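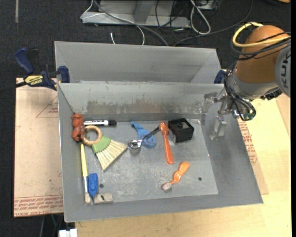 Griff in die Kiste: Studierendenprojekt Stallell im Gespräch

Im Wahlfach Handhabungstechnik sortieren Princess Fajardo und In-ho Yook mit einem KUKA-Arm Gegenstände aus einer Blechkiste. Fajardo betreut die Bahnplanung, Yook die Objekterkennung. Das Projekt läuft unter dem Namen Stallell und umfasst 2 Semester.

Die Auswahl der Teile folgt keiner Norm. »Bürste, Pinsel, Marker, Zahnbürste, Metallschaufel. Entscheidend ist, dass sich die Geometrien unterscheiden«, sagt Yook. Der Handbesen gilt als schwierig: »Am Ringgriff ist die Greifpose eindeutig. An den Borsten liefert das Modell Kandidaten, die mechanisch nichts taugen.«

Für Fajardo liegt das Problem an der Kistenwand. »Die Seiten sind schräg, der Greifer baut breit. Liegt ein Stiel parallel zur Wand, bleibt für den zweiten Finger kaum Platz.« Die Bahnplanung verwirft solche Posen inzwischen vor der Ausführung. Gegen das Verrutschen der Kisten helfen Schraubzwingen am Rand. »Vorher mussten wir nach jeder Kollision neu einmessen.«

Seit Mai protokolliert die Gruppe jeden Versuch mit Erisa, einem Skript aus dem Vorjahreskurs. Von 239 Griffen waren 204 erfolgreich. Als Erfolg zählt, wenn das Teil in der Zielkiste abgelegt ist. Die Fehlgriffe entfallen laut Yook überwiegend auf überkreuz liegende Werkzeuge. »Die Segmentierung macht aus zwei Stielen einen.«

Offen ist die Kraftregelung. Bisher schließt der Greifer mit festem Wert. »Beim Marker geht das, bei weichen Teilen will ich es nicht«, sagt Fajardo. Der Code wird am Semesterende an den Folgekurs übergeben, die Protokolle ebenfalls.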